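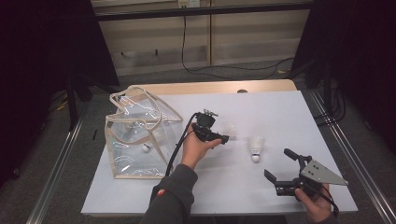 Fig. 4. Clear tote and shuttlecocks on the packing surface.

4. Packing shuttlecocks in the clear tote

This section covers the Storora clear tote when it is used for shuttlecocks that are out of their tube. For full tubes, see section 5. For rackets and grips, see section 6.

Before you start

You will need:
the clear tote
the shuttlecocks to be packed
a flat, dry surface at table height
a soft cloth

A pale surface is best, as loose bits of feather show up on it and can be wiped away. Wash and dry your hands. Hand cream and grip powder both mark the plastic.

Opening the tote

1. Unfold the tote and lay it flat for a few minutes. A tote that has been stored folded will be creased. The creases ease with use and do not affect the seams.

2. Stand the tote up and open the top with both hands. Hold it by the fabric binding and not by the plastic between.

3. Push the bottom corners out from the inside with your fingertips. The walls are thin and the corners may sink again when you let go. You can still pack the tote if it leans a little.

4. Fold the two handles outwards, clear of the opening.

Note: In a cold room the plastic is stiffer. Bring the tote indoors and let it warm up before unfolding it. Do not use a hairdryer or put it on a radiator.

Checking the shuttlecocks

5. Stand each shuttlecock on the table with the base down and the skirt up. Look down into the skirt. It should be an even circle.

6. Put aside any with a split or missing feather. These can go in a separate bag for practice.

7. Wipe the base with the dry cloth. Do not wipe the feathers.

Packing

8. Pick up the shuttlecock by its base and lower it into the tote. Do not drop it in from the top edge.

9. Let it rest on its side or on its base, whichever way it settles. Both are fine for a short journey. For storage, base down is better.

10. Place the next one beside it, leaving the skirts free. Do not push one skirt into another unless they are the same make and size — Draka and Kokkinos skirts differ slightly at the rim and will catch.

11. Keep to a single layer where you can. If you need a second layer, put a sheet of tissue between the two.

12. Bring the handles up together and lift the tote straight off the table. Check through the sides that nothing is trapped against a seam.

CAUTION: Do not put rackets, shoes or drinks bottles in the same tote. The weight will flatten the skirts.

CAUTION: Keep the tote away from babies and small children. It is not a toy.

Emptying and storing

13. Set the tote down before reaching in. Take the shuttlecocks out one at a time by the base.

14. Turn the tote upside down over a bin and shake out any feather scraps.

15. Wipe the plastic with a damp cloth and leave it open until dry, then fold it along the side seams. Do not machine wash. The binding can be dabbed with soapy water if it is grubby.

Do not leave a packed tote on a car shelf in August or in other hot weather. Feathers dry out and turn brittle, and the plastic may stick to itself.

Spare binding clips are listed on page 51 under part number 298.

Section text revised December 1, 2025. Checked by Eirini Rallis.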